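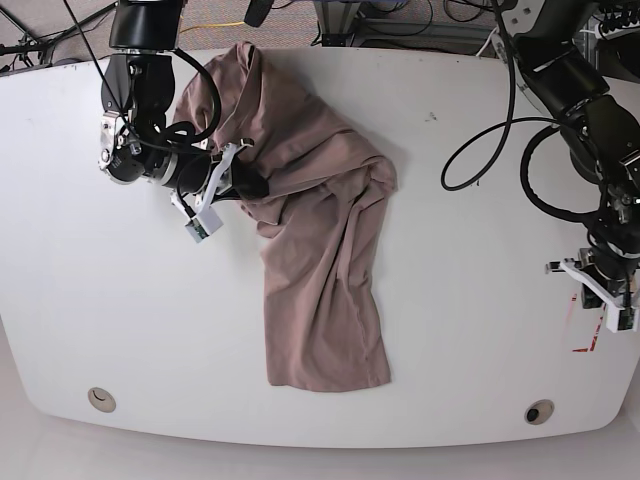 Altow Opens Basach, a Laundry Folding Room for People Who Have Given Up on the Chair

Aug 18, 2021 — Altow, the neighborhood laundry company that has spent 16 years washing other people's clothes and listening to their excuses, today announced the opening of Basach, a public folding room next door to its main shop. Basach has no washers, no dryers and no vending machine. It has big white tables, good light and a folding class that lasts 70 minutes, which the company admits is a long time to spend on something most people's parents tried to teach them for free.

The idea came out of a customer survey Altow ran in May. Of the 652 people who answered, most said they were happy with how their clothes were washed. Far fewer were happy with what came next. Many described a chair in the bedroom. Several described two chairs.

"People will drive across town for the right soap and then leave a clean shirt in a heap until it has to be washed again," said Kiều Lưu, founder of Altow. "We were getting paid twice for the same shirt. It was good business, but I started to feel bad about it."

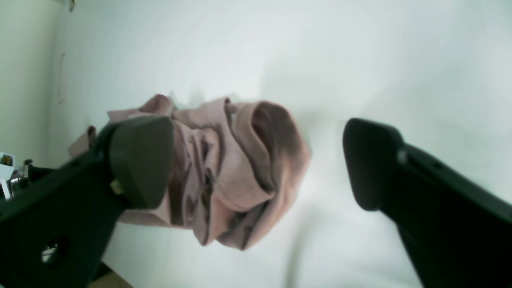 The class begins with the heap. Students don't get a crisp dress shirt, pressed and facing the right way. They get one soft, wrinkled piece of clothing with its ends tucked out of sight, and the first lesson is simply to find the bottom hem. Next comes the shoulder. Sleeves are dealt with later, when everyone is in a better mood.

Basach teaches a method the company calls the Ông fold, after the Vietnamese word for grandfather. Lưu's own grandfather folded everything he owned into the same tidy rectangle, including, on one occasion, a tent. The method takes five moves: find the hem, lay the piece flat, smooth from the middle out, bring in the sides, and fold up from the bottom. Altow makes no claim that it is faster than other methods. It does claim that the stack will stay up when a drawer is closed with the hip.

Thick knits get their own part of the lesson. They hold on to a crease and roll at the edges, and they tend to slide open the moment you turn around. Students learn to follow a seam with the fingers until it leads somewhere useful.

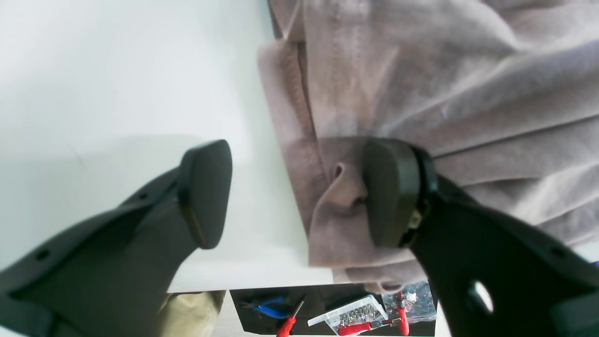

Mauve fabric in soft folds on a white tabletop, with a stitched seam near the left edge.

The tables were chosen after a long and fairly dull argument. Lưu wanted white, so that a stray sock would have no place to hide. Jestov, the design studio that planned the room, wanted rounded corners, having watched too many people walk into square ones with their arms full. Both got their way.

"You need more table than you think," said Lưu. "At home people fold on the bed, and the bed wins. You sit down for a second, and that's the end of the towels."

Visitors who would prefer to skip the class can rent table space and fold in peace. Staff will offer advice only if asked, though the company concedes that some of them have very expressive faces. 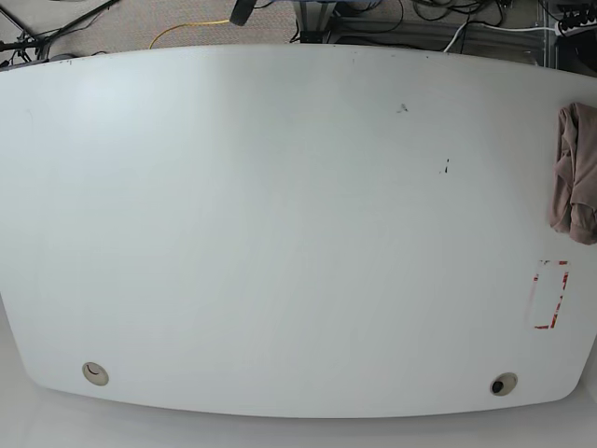
Visiting Basach

Basach is open every day during Altow's regular shop hours. Classes are kept small and can be booked at the Altow front desk. Students should bring a basket of clean, dry laundry, and the company would like to stress the word "clean." Fitted sheets are welcome in the rental area but are not covered in the beginner class. A separate evening on fitted sheets is planned once a teacher can be found who is willing to do it.

About Altow

Altow is a family-run laundry company offering wash, dry and pickup service. Basach is its first room without a machine to put quarters in. Press visits can be arranged through the front desk, and reporters are welcome to bring their own laundry.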